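월요일, 밤 11시 넘어서

오늘은 사과를 세 번이나 고쳐 썼다. 렌사한테 보낼 문자 얘기다. 지난주 페키스에서 밥 먹을 때 내가 걔 말을 자꾸 끊었는데, 그날은 그냥 신나서 그런 줄 알았지 뭐야. 집에 와서 누우니까 렌사가 말하다 말고 물컵만 만지던 게 계속 생각났다. 으, 창피해.

첫 번째 문자는 변명이 반이었다. 요즘 잠을 못 잤고, 회사가 정신없고, 어쩌고저쩌고. 두 번째는 너무 비장해서 내가 읽어도 무서웠다(무슨 절교 선언인 줄). 결국 점심시간에 칼키단한테 보여 줬더니 "미안하다는 말이 왜 맨 끝에 있어?" 하길래 싹 지우고 다시 썼다. "그날 네 말 자꾸 끊어서 미안해. 이사 얘기 끝까지 듣고 싶어." 딱 두 문장!

보내 놓고는 답이 안 와서 오후 내내 휴대폰만 뒤집었다 엎었다 했다. 퇴근길 611번 버스에서도 그랬고, 내릴 정류장을 하나 지나쳤다. 걸어오는데 답이 왔다. "나도 좀 삐져 있었어. 목요일에 볼래?" 길에서 소리 내서 웃었다. 지나가던 아저씨가 쳐다봤는데 뭐 어때.

그나저나 나는 왜 남의 말을 끊을까? 베르하누는 내가 어릴 때부터 그랬다고 한다. 식구가 많아서 안 끼어들면 말할 차례가 안 왔다나. 그 말이 맞는 것 같기도 하고, 핑계 같기도 하고. 일단 이번 주에는 상대가 말을 마치면 속으로 둘까지 세고 입을 열어 보기로 했다. 저녁에 엄마랑 통화하면서 해 봤더니 엄마가 "여보세요? 끊겼니?" 하셨다.
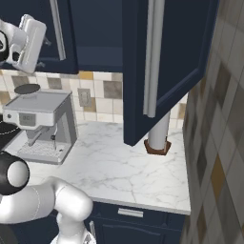
목요일에 렌사를 만나면 이번엔 내가 먼저 물어보고 끝까지 들을 거다. 이사 갈 집이 마음에 드는지, 출퇴근은 괜찮은지, 요즘 왜 그렇게 피곤해 보였는지. 부엌 얘기도 분명 나올 텐데, 짙은 남색 찬장에 크림색이랑 겨자색이 섞인 타일 벽이면 나는 보나 마나 흥분해서 또 끼어들 것 같다. 손잡이가 길쭉한 은색인 것까지 내 취향이라 큰일이다. 그래도 둘까지는 세야지. 안 되면 셋까지 세고. 내일은 일찍 나가야 하니까 이만 자자.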